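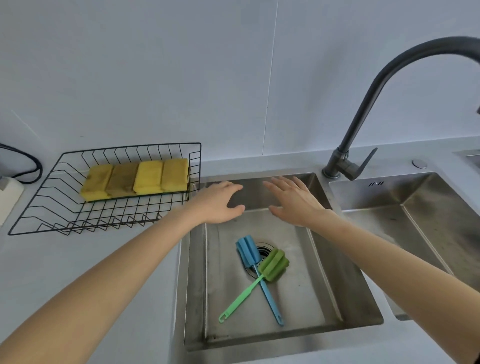

Ticket: Open day, sink station, arms stop short of brushes
Opened by: Ankica Jurić
Assigned to: Panagiotis Đorđević
Copied in: Sólveig Thorlacius, Valbona Delić
Priority: High (visitors on site)
Status: Closed, one follow-up open

Problem as reported

The Florketti demonstration at the kitchen sink is meant to pick up the blue bottle brush, then the green one, and put each of them in the dish rack on the left. On the first run for visitors both arms went out over the main basin, stopped near the back edge and stayed there. The screen showed "target lost" and the run timed out after 90 seconds. Second run the same. The group from Omerović was watching and we moved them on to the sorting table while we looked at it.

No damage to the sink, the tap or the arms. Emergency stop not used.

Log, 12th October

09:40 Ankica: Restarted the Flirunow controller. Arms homed normally. Ran again, same result, both hands at the back of the basin.

09:55 Panagiotis: On my way over. Please don't restart again, it clears the run log and I need it. Can someone tell me how the brushes are lying?

09:58 Ankica: Crossed, with both heads near the drain. Green handle is on top of the blue one. Valbona set them like that so it would look more like a real sink.

10:10 Panagiotis: Rehearsals were all done with the brushes side by side. With the handles crossed the software may be treating them as one object. That would explain "target lost" but not why the hands go to the back edge. Checking calibration.

10:25 Panagiotis: Table height is set to 1450 in the station file. That is the value for the sorting table. The sink station should have its own. Somebody copied the file across and changed only the name.

10:31 Sólveig: That was me, yesterday evening. The old file would not load after the update and I took the nearest one that did. Sorry. I thought the height was read from the sensor.

10:33 Panagiotis: It is on the newer units. On this one it has to be typed in.

10:50 Panagiotis: Correct height entered, calibration run with the basin empty, passed. Put the brushes back side by side. Both picked up and placed in the rack, blue then green.

11:05 Valbona: Crossed them again as they were this morning. Left hand took the green brush by the handle but the blue one came part of the way with it and dropped back into the basin. No error shown.

11:12 Panagiotis: Expected. It should take the top one and lift straight up before moving left. At present it starts moving left too early. Lift height is 100 mm and it needs more with a long handle underneath. I don't want to change that with people standing there. Please leave the brushes side by side for the rest of the day.

11:20 Ankica: Fine. Omerović group are coming back at 11:45, can we say it is working?

11:21 Panagiotis: Yes, for brushes side by side. If they ask to move things about themselves, let them move one brush at a time and keep the two apart. Sponges stay in the rack.

12:15 Ankica: Went through twice without a fault. One of the visitors asked about the first run and I told them it had the wrong height setting. They were fine about it.

15:30 Valbona: Four more runs this afternoon. One slow grip on the green brush, recovered without help. Station shut down and power off at the strip.

Cause

Wrong station file loaded. The height belonged to the sorting table. Crossed brushes are a separate fault, not fixed.

Done

Sink station file corrected and saved under its own name. Old copy removed from the controller.

Still to do

Lift height for crossed handles: Panagiotis, to be tested before the February visit from Romon.
Add a height check to the morning start-up sheet: Sólveig.

Ankica, please reopen this one if "target lost" comes back at the sink. For anything to do with crossed brushes use the new ticket.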